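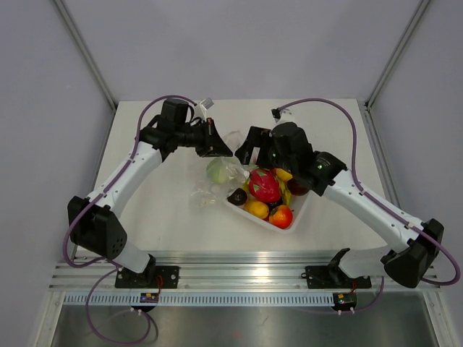 How to get a written comment into a UN treaty body review

Your group has opinions on how the government treats women at work. Geneva would like them in 9 pages or fewer.

Start with the deadline. It sits on the session page, under a link that looks like it leads somewhere else. Put it in your calendar, then put it in again a week earlier.

Pick two issues. You have 40. The reader has a stack of reports and a lunch break.

For each issue, write one paragraph on what the law says, one on what happens instead, and one recommendation starting with a verb. "Amend" is good. "Reflect upon" will be reflected upon.

Cite everything. The Bronodau network surveyed 1,000 workers and buried the result in a footnote, where it remains.

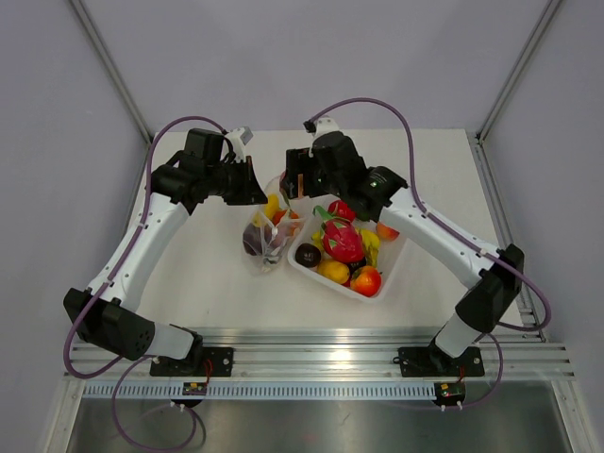 Sitthichai wrote in to say that the summary matters more than the footnotes, and that theirs ran to 30 lines before it named a country. Fair point. Name the country in line one.

Save as a Word file, check that tracked changes are gone, and upload before Saturday. Keep the confirmation email. You will be asked for it in July.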